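How to Set Up Storage in a Very Small Bathroom (Without Buying Most of What They Tell You To)

Posted 13/02/2023 by Romain Barbier

I have read a lot of small bathroom guides and I trust very few of them. Half are written to sell you a matching set. The Kekora starter bundle has 11 pieces in it, and I used four. So before you order anything, try it this way.

Step 1. Empty the room and leave it empty overnight. Only bring back what you reach for the next day. My own pile came down to a toothbrush, soap, one towel and a razor. Everything else was there out of habit.

Step 2. Measure the walls, and I mean the depth too. Store listings love to give width and go quiet about how far a thing sticks out. If the door swings past it, you will find out with your elbow.
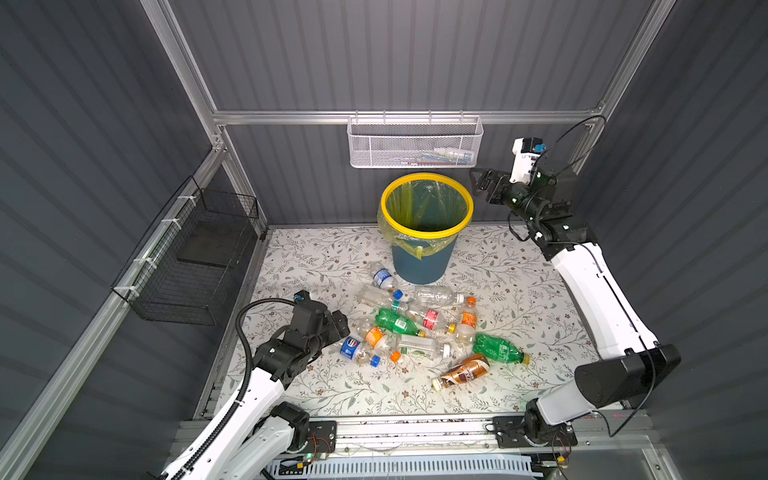
Step 3. Hang before you drill. Hook-on baskets and cable ties get a bad name for looking cheap, and maybe they do, but you can move them in a minute. Live with the spot for two weeks. My friend Pichit Mahawong drilled first and now has a row of filled holes next to his mirror.

Step 4. Be suspicious of suction cups. The Varus ones I bought were sold as permanent. Mine came down in July, at night, with the shampoo. If your wall has any texture at all, save your money. 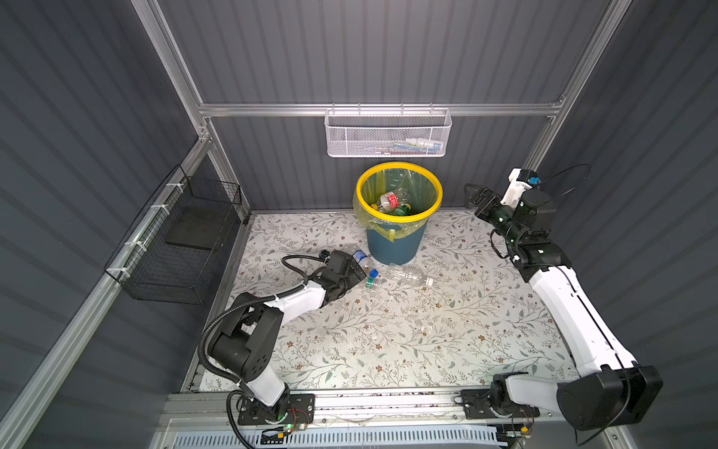 Step 5. Pick mesh or anything else with holes for items that get wet. Solid trays hold a puddle under the bottle and the puddle turns pink. Bamboo is supposed to resist this. I have yet to see it do so in my house.

Step 6. Keep the floor as clear as you can stand. A bin is fine. A laundry tower, a scale and a magazine stand are three things to mop around, and you won't mop around them.
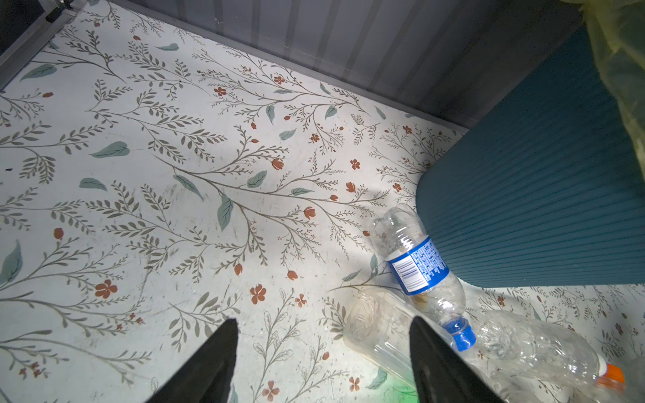
Step 7. Go easy on the stick-on flooring. Peel a corner of the sample first and see what it leaves behind. Trarel says theirs lifts clean. My sample took paint with it, so read the return policy before you do the whole room.

Step 8. Wait a month before buying drawer dividers, labels or jars. I still haven't bought the jars.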